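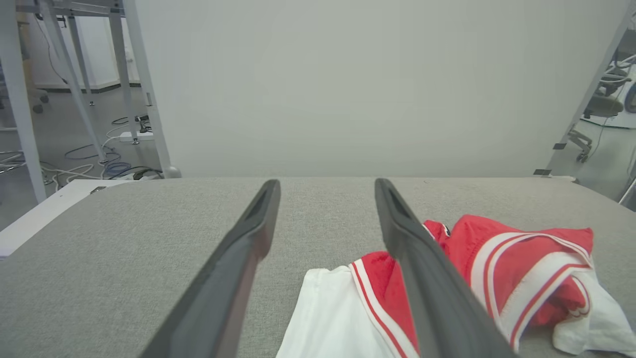
Speaker notes, laundry talk, April

Open with the Vevton claim: fold a sports shirt their way and save 50 minutes a week. Ask who believes it. Wait. I don't, and I've read the leaflet twice.

Their test covered 438 shirts, all cotton, all fresh off a hanger. Who owns that drawer? Say this slowly, then move to the next slide.
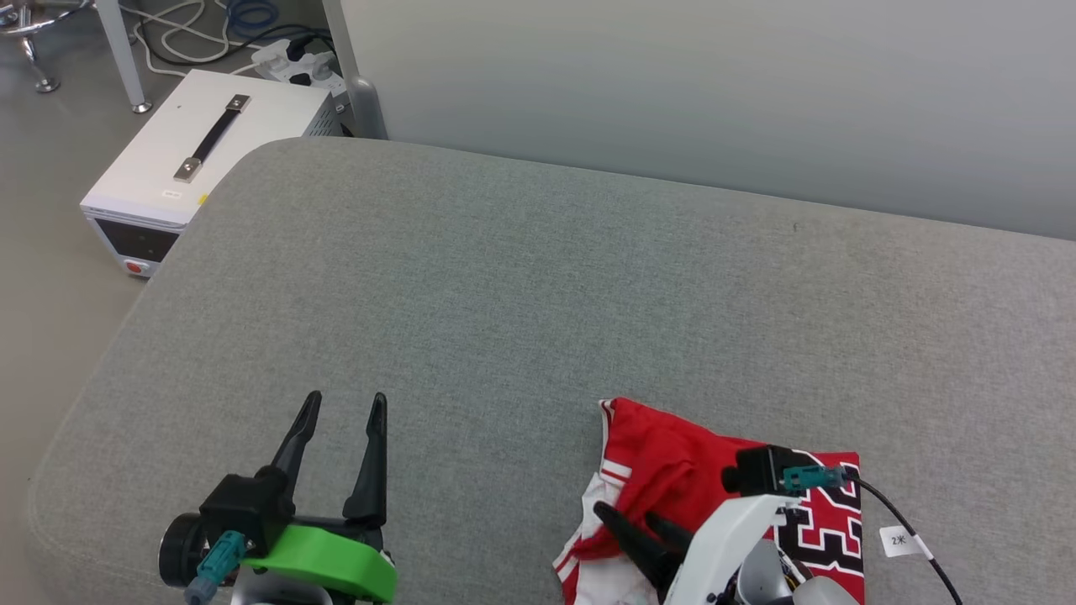
Slide 2. Red and white jersey with block numerals, crumpled.

Printed numbers are my first complaint. The leaflet says "fold along the center" and never mentions print. Châu Lã tells me she folds around hers, and I'd sooner trust her than Posby's folding board. (Skip the board if we're past 20 minutes.)

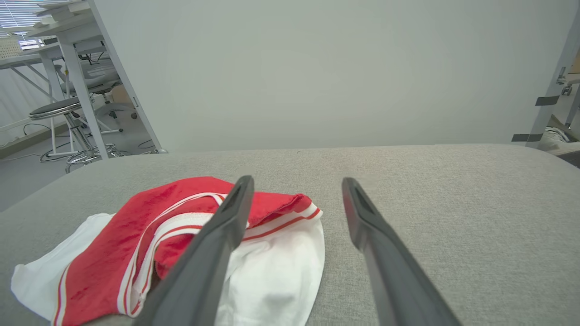

Flat surfaces get oversold too. Plotadton wants you to buy a 700-dollar folding table, and the cheaper one is still 400. I've folded on beds, benches and car hoods with much the same result. What slows me down is finding the sleeves. Point to the striped trim running down through the red: is it a cuff or a collar? Let them argue. The leaflet gives this step two seconds.

Questions. Someone will bring up rolling. I have doubts about that as well, see handout.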